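Mon 20 December

I spent the weekend rewriting the grasp planner in Storkard, our homegrown stack, a job I had promised Xinyi Mao in September. The old one tried 13 candidate grasps per object and had the judgment of a toddler at a buffet.
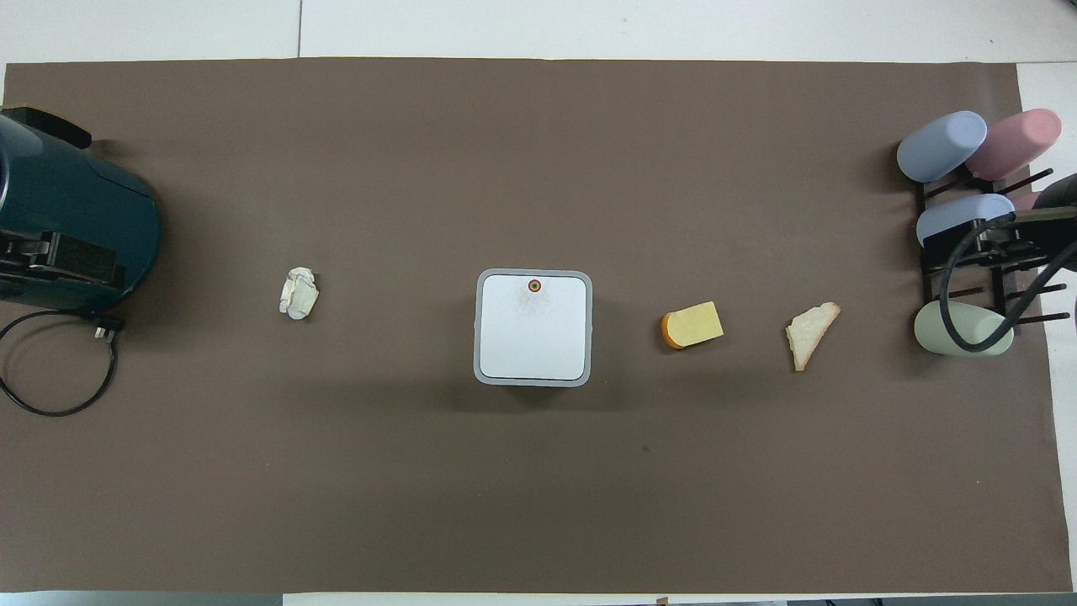
Perception was the first mess. My segmentation step assumed that anything small, pale and sitting on brown paper was food, a fine rule until you put a crumpled tissue in the same row as the cheese and the bread. It scored the tissue higher than either. I now keep a separate "leave it alone" class, and the planner has stopped making sandwiches I wouldn't eat.

Then there's two-arm timing. Each arm plans alone and books its space in a shared table, like a conference room, and like a conference room it gets booked and left empty.
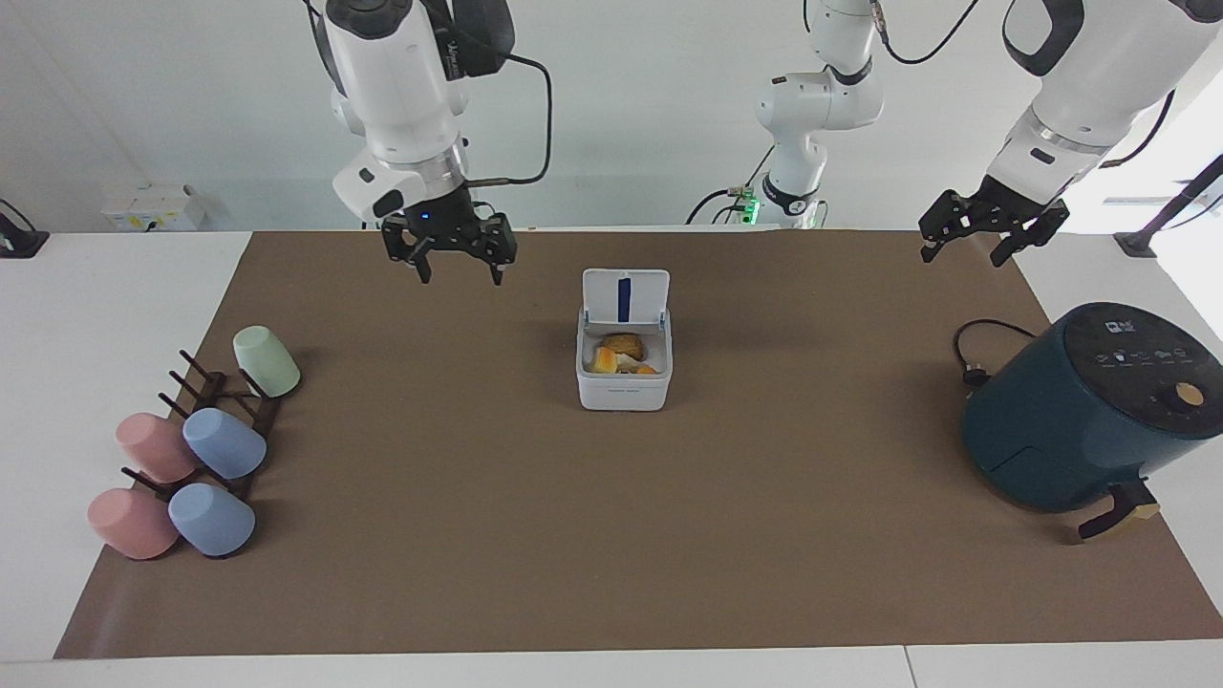

I cut the booking window to 43 milliseconds and the standoffs mostly went away — mostly. Four are still in the log, all in the same corner of the workspace, and I'm looking at those after lunch.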